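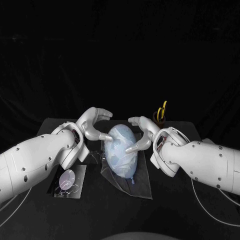
Ticket: Bimanual wrapping, success rate below reported result
Project: Gravudon
Site: Kondusstead laboratory, Vistel
Opened: 2022-04-18
Status: Open, workaround in place

Summary
The Gravudon method trains one policy for both arms from teleoperated demonstrations. The internal report gives a success rate of 80 percent on wrapping an inflated balloon in plastic. The current build does not reach that figure on the same task. Failures are concentrated at the stage where both thumbs are required to hold the balloon.

Expected behavior
Contact force is shared between the two hands and the balloon remains in place until release.

Observed behavior
One hand closes before the other and the balloon rotates on the sheet. In 3 consecutive sessions nearly all failed trials showed this pattern. No hardware fault was reported by either arm controller.

Log entry 1
Joint calibration was repeated on both arms. No change in results.

Log entry 2
The demonstration set was reviewed. Thumb position labels had been exported with the left and right streams offset by 5 control steps. The offset originates in the Sumampouw export tool and is absent from the set used for the internal report.

Log entry 3
Streams were realigned and the policy was retrained. The bag handling stage was then examined separately, as it relies on the same labels.

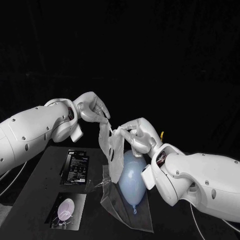
Bag handling stage, both hands on the bag over the balloon.

Log entry 4
The retrained policy closes both hands within the permitted interval. Rotation of the balloon still occurs when the thumbs make contact at different heights. This behavior is also found in the original demonstrations and is being treated as a separate matter.

Workaround
Use export version 2 with stream alignment enabled. Sets exported earlier must not be used for training or for comparison with reported results.

Remaining actions
Repeat the full evaluation under the conditions of the internal report. Attach the results to this ticket before closure is requested.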